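Von: Lotte Stevens
An: Vorratsliste Keltdale
Betreff: Re: Obst und Gemüse zusammen lagern?

Am Abend schrieb Laner:
> Lotte, trennst du Äpfel und Paprika wirklich?
> Bei mir liegt alles in einer Kiste.

Lieber Laner, liebe Mitlesende,

ja, das mache ich seit November so und bin recht zufrieden damit – meine Mutter hat es auch schon so gehalten. Die Äpfel kommen in eine eigene Schale, die Paprika bleiben draußen, bis ich weiß, was gleich in den Topf wandert.

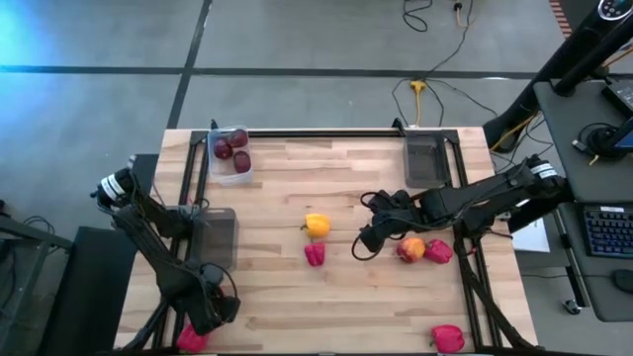
Äpfel im durchsichtigen Behälter, Paprika und Pfirsich noch auf dem Tisch

Den Pfirsich würde ich übrigens bald essen, der hält bei mir höchstens 3 Tage. Schreib doch mal, wie es bei dir läuft!

Herzliche Grüße in die Runde
Lotte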